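Bornlow Craft Room: Frequently Asked Questions

Welcome! We get a lot of the same questions from people thinking about their first evening at the Craft Room, so Eirlys Mathias and I have put the answers in one place. Last updated 24 June 2026.

Do I need any experience?

None at all. Plenty of people come to us having never cut a straight line in their lives, and they go home with a lampshade or a small bound notebook. If you can hold scissors, you're ready!

What can I make?

Paper and card are our great love, so there's bookbinding, box making, linocut cards, paper lampshades and collage. In May we added marbling, and it has been wildly popular (bring an apron, the blue ink really doesn't come out). Jeptoo Kashindye teaches the marbling and can talk about carrageenan for as long as you'll let her.

We don't do pottery or anything with a kiln. Sorry! The wiring in the building won't take one.

How do I book?

Through the booking page, or by calling the front desk between 10 and 4. Open evenings don't need booking. Classes do, and marbling fills up fast, so put your name on the waiting list even if it says full. People drop out more often than you'd think.

What does it cost?

An open evening is $8. Most classes are $41, including all materials. The weekend bookbinding course is $81 and covers leather, thread, boards and lunch. Lunch is usually soup.

Can I bring my own paper?

Please do! We love seeing what people have been hoarding. Very shiny paper can be tricky with our paste, so try a corner first. If you'd like to leave a stash here between visits, ask for a drawer with your name on it.

What's the Hopkin, and can I use it?

The Hopkin is our big cast-iron nipping press, the green one by the window. It flattens freshly glued books beautifully. You can use it after a short introduction from Iolo Griffiths, which takes ten minutes and is free. Please don't stand on the base, and don't leave a book in overnight without a note on it saying whose it is.

Are children welcome?

Yes, from age seven, with a grown-up alongside. The collage tables are the best place to start. Linocut is for ages 12 and up on account of the blades.

Is there parking?

There's street parking out front, free after 6. The number 538 bus stops at the corner. The side entrance has a ramp and the restroom is on the same floor.

Can I sell what I make here?

Of course, it's yours! Several of our regulars have stalls at the summer market, and we'd be thrilled to see you there too. All we ask is that you don't copy the class samples, as those designs belong to the teachers.

Do I have to clean up?

A little, yes. Wipe down your board, put knives back in the rack, and sweep up your trimmings before you leave. Paper scraps bigger than a playing card go in the collage bin, where somebody will be delighted to find them. Paste brushes get rinsed in cold water and hung bristles down.

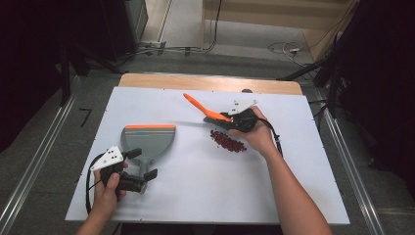 Jars of leftover paste can go home with you if you bring a lid. It keeps for four days in the fridge, and please label it, because it looks exactly like custard.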